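Two Arms and a Wallet: An Afternoon at the Clavmont Open Day

6/16/21

I went to the Clavmont open day because Sorcha Fahy had a spare pass and because I've been hearing for years that you can teach a robot a job the way you'd teach a teenager. Show it a few times, let it try. I run a small packing shop and I have heard a lot of promises, so I went in with my arms folded.

Parking was a mess. The signs for Buckley Road pointed at a loading dock, and by the time I'd signed in I had missed the welcome talk. The coffee was good.

Getting the robot to do it

The part I wanted to see was upstairs, where they do what they call demonstrations. The word made me think of someone showing off a product. What they mean is that a person works the arms by remote control, the software records every move, and later a program is trained on the recordings. Ciarán Breathnach gave our group the tour. He was patient, and he answered most of what he was asked.

The job was cards and card holders. There's a white tiled table with two arms bolted to a rail along the front, and the person driving has to bring both grippers in close without knocking one into the other.

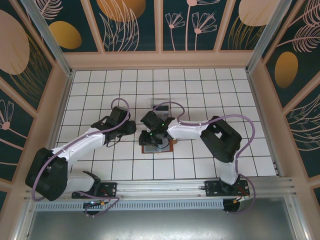
I asked how long it takes a new operator to get decent at it. Ciarán said 2 weeks for most people, longer for anyone who has never played a video game. I asked how many good runs they need before the robot can try alone. He said the set they were working on had 342, and that it wasn't finished. So that is a lot of a person's time spent moving one kind of thing across one kind of table. My newest hire learned our whole line in a morning.

To be fair, he didn't claim otherwise. The big claims were all in the brochure, which says "99 percent hands-free." I asked Muireann Mac Carthaigh, who was handing them out, what the other one percent was, and she said she would find out. I left my email.

What the gripper sees

They also record from small cameras down at the wrists, so the program learns from a close view as well as from the wide one. I liked this bit more than I expected to. Up close you notice how thin a leather card holder is when it's lying flat, and how little there is for a finger to get hold of. Stack one on top of another and I would have trouble picking up only the top one with kitchen tongs, never mind by remote.
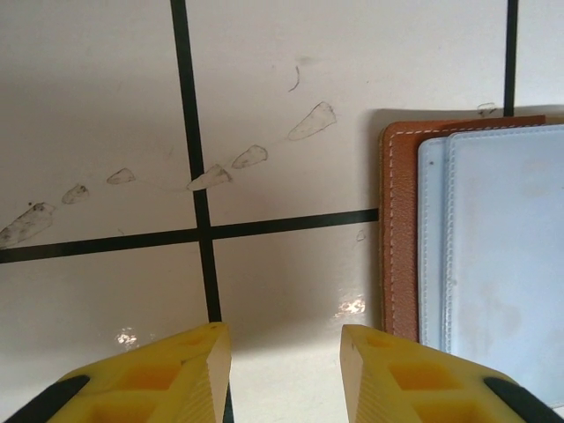 A man behind me, Svend Sveinbjörnsson, asked the question I had been saving: what happens when the light changes? Shiny tiles, shiny plastic, sun coming through a window at four o'clock. Ciarán said they record under different lighting for that reason. Svend asked how different. We got a fairly long reply about data variety and no number.

My own question was about mistakes. If the operator fumbles and then fixes it, does that run get thrown out? Some are kept, he said, so the program can learn to recover. Fine – but then somebody has to decide which fumbles are useful, and that is another person on the payroll who doesn't appear in the brochure.

I did get to watch the driving for a good while. It's slow. Moving a card through the air looks simple enough, and then the last inch before a slot takes all the patience in the room. I will say it was hard to stop watching.
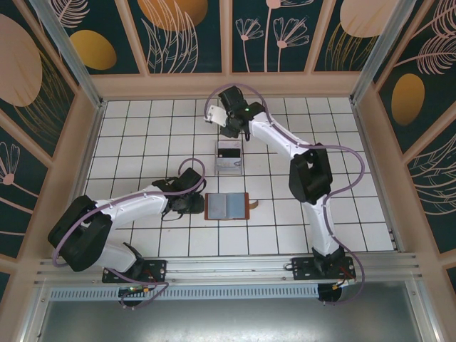 The sales talk

Downstairs, Rónán Dolan went through leasing. There are two plans, one named Jinddale and one named Citlow, and I couldn't work out the difference from the slides. Both include about 50 hours of operator training. Neither includes the hours your own people would spend recording, and when I brought that up he said it was "an investment in your data." I wrote that down so I could be annoyed about it later.

Would I go again? They plan another open day in December, and I probably will, mainly to see the arms run that same card job with the operator out of the chair. I didn't see that this time. If you go, ask for it before you sit through the slides, and park on the street.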